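Giten pour set

Clips for the two-arm build in the shared workshop, kept by Roya Bagheri. Last edited 11 Nov 2020.

Contents: 844 clips of people pouring, capping and sorting bottles by hand. No robot data yet. 90 clips are held back for testing.

Known problems: clear liquid in clear plastic is a poor thing to learn from. I doubt the fill labels, and 40 of them were guessed. Don't trust any score from fewer than 7 runs.

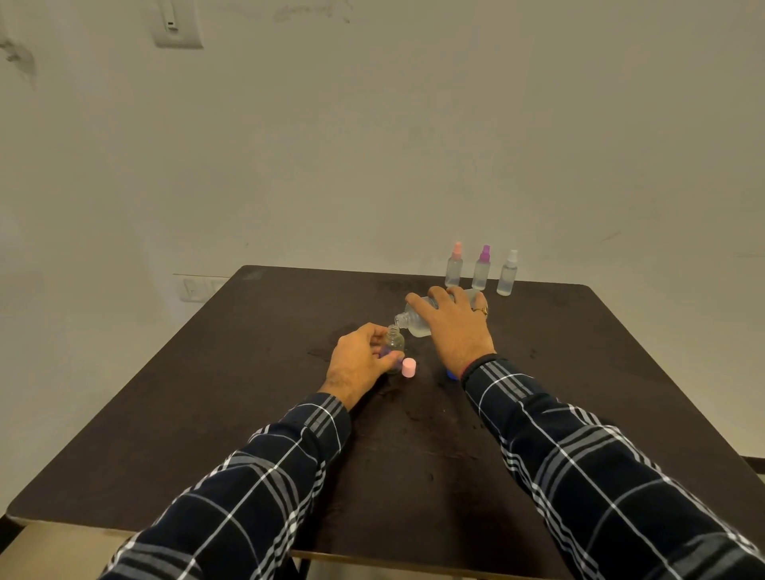 Pouring from a frosted bottle into a small clear one, spray bottles behind.

Licence: ask first.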